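Clearing the Table: a grumpy report from the robotics club

Veronica Ilie asked for a page on the student project and I said I would do it if I was allowed to be rude. She said moderately. So I spent an afternoon with the group that calls itself Clarska, which has been at work on the same task for most of the winter: getting a pair of robot arms to put plates in a rack.

My doubts go back a while. Last July we were told the arms would be laying tables by the open day, and what visitors got was a poster. Since then the club has had 800 pounds from the equipment fund and a good deal of floor space, and the people who wanted to carry on with line-followers have been squeezed into the other half of the evening. I like line-followers. You can tell from across the room whether one works.

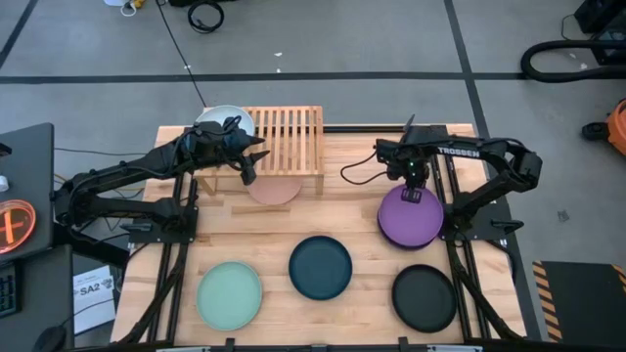 Plates were chosen, Viktória Vörös told me, when the group got tired of blocks. Blocks are easy to grip and you learn little from them. A plate is thin, it slides, it has no handle and it looks different from every side. I'll grant her that. What I don't grant so readily is that the task as set up has much to do with a kitchen. The plates are all different colours, mint green, dark teal, black, purple and a dusty pink one, and they sit well apart on a clear stretch of wood with the rack right behind them. My own washing up has never once presented itself like this. The purple ones are at least stacked, and taking the top plate by its rim without bringing the one under it along is a fair test. I'd have liked to see the whole exercise built on that.

Alina Moldovan, who looks after the recordings, disagrees with me and was quite sharp about it. The way they work is that a student guides the arms through the job, the movements are saved, and the saved attempts are used to train the program that will later try it alone. Her target is 3,000 attempts before the end of the summer term. She says that if you begin with a greasy pile in a sink you'll never know which part went wrong. Fine. But 3,000 goes at an easy version could still leave you with a machine that does the easy version, and I asked her what would count as failing. She said they were writing that down. I would have written it down in the autumn.

There is also the matter of who gets to do what. The younger members I spoke to had mostly been asked to put plates back where they started between attempts. Merle Kereama did this for two whole sessions and told me it was "like being a waiter for somebody who isn't hungry". She has since been moved on to guiding the arms and likes it a lot better, so perhaps I caught her in a bad week. The rota does need looking at all the same. 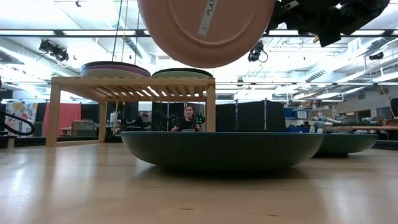

Bowls are the next step, and here the group is more divided than it lets on. Viktória wants them in straight away. Alina Vlad, who does most of the programming, wants plates finished first and would like a proper trial: 10 runs with nobody helping, in front of people who aren't in the club, with the score put up on the board whatever it is. I am firmly with Alina Vlad. A single good run filmed on somebody's phone proves very little, and we've all sat through enough of those at the Brurnex student day.

The group has entered for the Vasiliu Cup again, in the household tasks class. Last time we came home with a certificate for teamwork. Entries in that class are judged on an arrangement the team hasn't seen before, which ought to settle my argument with the recordings desk one way or the other.

To be fair to them, the log is the tidiest I've seen in this club. Every attempt has a line, including the bad ones, and the notes are blunt. "Dropped." "Dropped again." "Missed rack, my fault." I trusted those pages more than anything I was told out loud.

Clarska meets after the Skikosico beginners' class and could use 8 more people on the rota. If you join, ask to guide the arms in your first session and don't be fobbed off with resetting. Alina Vlad has the sign-up sheet. Replies to this piece can go to Veronica, who has promised to print the polite ones.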